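From: Viola Pagano
To: Tarkstead Board Games list
Date: Friday, January 25, 2019
Subject: Re: Re: The house rules document (again)

Rawan Hattar wrote:

> Viola, I've read version 5 twice now, once sober. I have no quarrel
> with most of it but I don't see why we need a written rule about
> takebacks at all. We've managed for years on "go on then". If
> someone is learning Plumeo for the first time and puts their
> harvester in the sea, surely the decent thing is to let them fish
> it out again. Also, page 3 says "the offending player", which
> seems strong for a man who has misread a card.
>
> Also also, what is happening about the March weekend? I was told
> there was a hall and then I was told there was not a hall.
>
> Rawan

Rawan, all,

"Offending player" has gone. It now says "the player concerned", though having sat opposite the player concerned for most of the autumn I think we've let him off lightly.

On takebacks. "Go on then" works very well when four people who like each other are playing something short. It works less well at hour three of Zesard, when the move being taken back was made before the tea, two other people have built on the strength of it, and the person asking has just seen what I'm holding. You'll remember the evening. I was asked to "just imagine" the previous round hadn't happened, and to keep imagining it while he worked out where his boats had been. They'd been, by his account, everywhere useful.

So what I've put in version 6 is this, and please argue with the wording and leave the idea alone for a week:

1. You may take back anything until the next player has touched a piece or said a number out loud.
2. In your first game of anything you may take back whatever you like, within reason, and the owner of the game decides what reason is.
3. If new information has been turned over, no. Cards don't go face down again in people's heads.

Number 2 covers your harvester in the sea. I'd add that Plumeo's rulebook mentions the sea once, in a caption, so I have some sympathy there.

Someone (who wrote to me off list, so I'll spare them) wants a time limit on turns. I'm against it. We tried the egg timer and all that happened was that people watched the egg timer. The slow players know who they are, and if they don't, sighing is free.

The bit on dice has grown to half a page and I'm sorry. It started as one line about cocked dice, and then came nine emails. Current position: a die that lands on the floor is rolled again, whatever it says, including when it says six. A die leaning on the board is rolled again. A die leaning on a biscuit is rolled again and the biscuit is forfeit. Dice are thrown on the table and left where they stop until everybody concerned has read them, and I'd like that last part underlined, as we have at least two people who scoop.
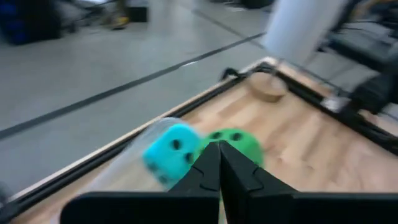

The floor rule has met with most resistance from the people who own metal dice, who say theirs hardly ever roll off, and from the owner of the table, who has other complaints about metal dice. I've come round to her side. A Hijazi tin set looks lovely in its box and leaves a dent you can find with your thumb. Foam ones like the blue and green pair are ugly and you feel about six years old throwing them, but they're quiet, they're kind to a light wooden top, and the pips can be read without anyone leaning across my cards. I'm proposing foam for any game where we roll more than once a turn. Metal may come out on birthdays.

As for March: there is a hall. There was not a hall on Tuesday. The booking had gone in under "Tarkstead Bored Games", which I think was a typing slip, and they'd filed us under somebody else. It's now confirmed for the Saturday and Sunday, heating included, kitchen not included, though there's a kettle in the corridor that belongs to the judo people and can be used if it's put back. We've space for 12 on the Saturday and 8 on the Sunday, when we only get the small room. Please tell me which day you want and don't tell me "either", as I had five of those last year and they all meant Saturday.

Rawan, can you bring Zesard? I know what I said about it. Bring it anyway, and the spare boats.

Version 6 goes round on Sunday night. Comments to the list please, in whole sentences, and not as a reply to the car park thread.

Viola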